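Setting up your bench for the color-mixing kit

Okay, kit's unpacked, so let's get the bench ready. I do this the same way every time, and it takes me less than 19 minutes with the radio on.

1. Clear the table and wipe it down with plain water. I like a white top — you'll spot a drip of dye right away.

2. Put the rack down along the far side, long edge facing you. Keep the front of the table free for your notebook and your elbows (mine wander!).

3. Mix each dye with 40 mL of water in a separate beaker, then fill one conical tube per color. Cap them before you carry them anywhere.

Caution: these tubes have pointed bottoms and won't stand up by themselves. Go straight from hand to rack.

Note: food dye is fine if you've run out of the Brandus sachets. Yaa Eshun uses it with her classes at Lornham and gets lovely strong colors.

4. Set out a paper cup for rinse water, off to one side.

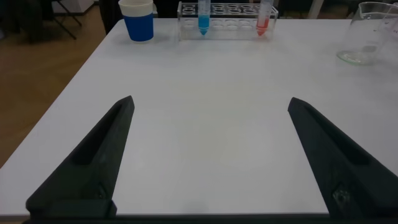 Spacing is the part I'm fussy about. Two tubes side by side are easy to mix up once you get going, so spread them out. My blue is left of center and the red-orange is down near the right end, with the cup over on the left past the rack. Leave the spare holes for your mixes, and label those as you go.

5. Go on to the first mix, in the next section.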